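# 换了 WooCommerce 主题之后，商品分类页的图片全糊了，侧边栏也跑到最底下，该从哪里查起？

**Lensa Kumsa** 发表于 2018年8月27日

各位好，先谢谢愿意点进来看的朋友。我写东西一向啰嗦，这次尽量把前因后果讲清楚，免得大家还要一条一条来追问我。

我自己开了一个小网店，卖毛绒玩具和一些布艺的小东西，店名叫 Zodville。网站是 WordPress 加 WooCommerce，从二月份开始做，一开始用的是系统自带的默认主题，朴素是朴素了点，可是什么都正常。上个星期我终于下决心买了一个付费主题，叫 Jatance，看演示站的时候真的非常喜欢，首页大图、分类横幅、鼠标放上去商品图会翻面，颜色也很柔和，跟我店里的东西特别搭。

装的过程倒是顺利，上传压缩包、启用、按提示装了它要求的几个插件，没有报错。我没有导入演示数据，怕跟我已有的商品混在一起，后来想想也不知道这个决定对不对。

现在的问题有这么几个：

- 分类页里的商品图都是糊的，像把一张小图硬拉大了一样。点进单个商品以后，大图是清楚的。
- 侧边栏（就是放价格筛选和分类列表的那一栏）在电脑上掉到了所有商品的下面，要一直滚到底才看得见。奇怪的是首页和博客页的侧边栏好好的，只有商店页这样。
- 购物车小图标旁边的数字不更新，加了商品进去还是显示零，要手动刷新一次页面才会变。

我店里一共有 606 个商品，每个商品都有好几张图，所以非常害怕有人跟我说“全部重新上传一遍吧”。原图我电脑里都留着，可是真要一张张重传，我大概要哭出来了。

已经试过的：清浏览器缓存、换浏览器、用手机流量打开，结果都一样。换回默认主题的话，侧边栏和购物车都恢复正常，图片也清楚。主题作者那边我发了邮件，自动回复说会按顺序处理，目前还没有人回我。

我不会写代码，CSS 只会照着别人给的贴进去。如果有需要改文件的地方，麻烦说得细一点，告诉我在后台哪个菜单里。先谢谢大家了，真的很感激！

---

**Chiến Diệp**

装个重新生成缩略图的插件，跑一遍就清楚了。我上次也是这样。

侧边栏不清楚，可能是主题的问题，换个主题试试？

---

**Tiruwork Demissie**

Lensa 你好呀！看到你说快哭出来了，先安慰你一句：图片不用重新上传，一张都不用。我自己给朋友和邻居维护过几个小店，换主题碰到的毛病翻来覆去就是这几样，你这三个问题我挨个都遇到过，都能解决。我也是个话多的人，你泡杯茶慢慢看。

**动手之前先备份**

这一句每个人都会说，也每个人都嫌烦，可我还是得说。文件和数据库都要备份，光备份一个是不够的。很多主机的控制面板里有一键备份，点一下等它做完，然后把备份下载到自己电脑上。我有一回只留在服务器上，结果那台服务器自己出了毛病，那个周末过得可真是热闹……

**图片为什么会糊**

楼上 Chiến Diệp 说的方向是对的，我再补几句，省得你跑完一遍发现还是糊。

WordPress 在你上传图片的那一刻，会按照当时登记的几种尺寸，各裁一份小图存起来。你上传商品图的时候用的是默认主题，小图就是按默认主题要的宽度裁的。新主题的分类页排版不一样，每一格更宽，它去拿小图，拿到的是旧的那一份，只好撑大了显示。单个商品页用的是另一种更大的尺寸，所以你看着没事。

新一些的 WooCommerce 会在后台自己慢慢重新生成，但是商品多、主机又便宜的时候，这个后台任务常常跑到一半就停了，也不会告诉你。所以我建议手动来：

1. 到后台的“外观”里点“自定义”，找到“WooCommerce”，再进“商品图片”。看一下有没有缩略图裁剪比例的选项。你卖毛绒玩具，高高矮矮什么形状都有，我会选“不裁剪”，或者选一比一但是原图四周留白多一点，不然长条形的玩具会被切掉头或者脚。
2. 如果这里还能改缩略图宽度，就先改好再往下走。有些主题把宽度写死了，你在这里就看不见这一项，那也没关系，跳过去。
3. 点发布，保存。
4. 然后才去装重新生成缩略图的插件，在“工具”菜单里运行它。

顺序很要紧，先定尺寸，后生成。我第一次就是反着来的，等它跑完了才想起来去改比例，又得从头跑一遍。你这个数量，我那边类似规模的店跑了大约 36 分钟，其间那个浏览器标签页不要关，电脑也别让它睡过去。如果中途停了，不要慌，重新点一次，多数插件可以选择跳过已经生成好的。

跑完以后记得清缓存，包括缓存插件里的、主机那边的，如果用了 CDN，那边也要清。很多人卡在这一步，以为没有成功，其实是看到了旧图。

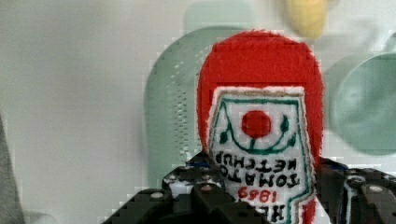
再说原图大小的事。重新生成只能往小里裁，没办法凭空变清楚，所以如果个别商品跑完了还是糊，就去媒体库点开那一张，看看右边写的尺寸。比分类页那一格还窄的，才需要单独换一张大的。我猜你这样的不会多，因为你说商品页里的大图是清楚的。

**侧边栏掉到底下**

这个问题有两种常见原因，你按顺序看就好。

第一种是布局设置。很多付费主题会给商店页单独设一个布局，跟博客页是分开的。你到“外观”里的“自定义”，找一找有没有叫“商店布局”或者“商品归档布局”之类的选项，看它选的是“左侧边栏”“右侧边栏”还是“全宽”。Jatance 我没有亲手用过，菜单名字可能有出入，你多点几层看看。如果选的是全宽，而小工具又还挂在那个区域里，有些主题就会把它们一股脑儿堆到商品下面，跟你描述的样子很像。

你没有导入演示数据，我觉得是对的！已经有真商品的店，千万别在正式站上导入，清理起来非常痛苦。不过代价就是，演示站里那些布局设置你得自己一个一个选，所以我更怀疑是这一种。

第二种是小工具里有没关好的标签。去“外观”的“小工具”，看看商店侧边栏里有没有“自定义 HTML”或者“文本”这一类的，里面如果贴过从别处复制来的代码，先把它拖到“未启用的小工具”里，刷新看看。少一个收尾的标签，整栏就会乱跑。我帮人查过一个，是订阅表单的代码少复制了最后一行，为这一行我们两个人找了一下午。

如果两种都不是，按 F12 打开浏览器的开发者工具，看一眼商品区域的宽度是不是占了百分之百。是的话你把截图贴上来，我再帮你看，不用自己硬改文件。

**购物车数字不更新**

这个十有八九是缓存。购物车的数字是页面打开以后另外去取的，有的缓存插件会把它也一起存下来，或者把负责更新的脚本合并坏了。你可以这样试：

- 先把缓存插件整个停用，加一件商品看看数字动不动。
- 如果动了，再启用它，把“合并 JavaScript”或者“延迟加载脚本”这类选项关掉。
- 把购物车、结账、我的账户这三个页面加进“不缓存”的名单。

如果停用了还是不动，那就去“WooCommerce”的“状态”页面，往下拉到“模板”那一段，看看主题有没有标着“已过期”的模板文件。有的话，把那一段复制下来发给主题作者，比单说“购物车坏了”有用得多，他们回信也会快一些。

最后再唠叨一句，以后要是有改样式的需要，先建一个子主题，主题更新的时候你贴进去的东西才不会被盖掉。只改一点点颜色的话，放在“自定义”里的“额外 CSS”也够用了，不必太紧张。

有进展记得回来说一声呀，我挺想看看你的小店的！

---

**Morenike Amadi**

Tiruwork 写得很全了，我只补充一个关于主机的情况，我自己在上面吃过亏。

我的店叫 Cestura，卖手工编织的东西，跑重新生成的时候每次都停在第 61 张，清缓存、换插件都没用。后来问了主机客服，才知道是 PHP 内存上限太低，那张图又恰好特别大，一处理就超了。请他们调高以后，一次就跑完了。所以如果你发现它总是停在同一个地方，可以先把那张图下载下来看看，是不是直接从相机里传上去的，缩小一点再传回去也行。

还有，晚上人少的时候再跑。重新生成很吃服务器，我白天跑过一次，有位老客人写信来问我是不是关店了，弄得我很不好意思。

---

**Lensa Kumsa**

回来报告一下！侧边栏真的是布局选项，藏在“商店”里面的第二层，默认就是全宽，我选了左侧边栏，立刻就回去了。购物车也好了，关掉合并脚本就正常了，三个页面也都加进了名单。

图片我先把比例改成了不裁剪，备份也下载好了，打算照 Morenike 说的等晚上再跑。Tiruwork，谢谢你写了这么长，茶我真的泡了，还续了一杯。子主题我去找教程学一学，不懂的话另开一帖再来请教大家。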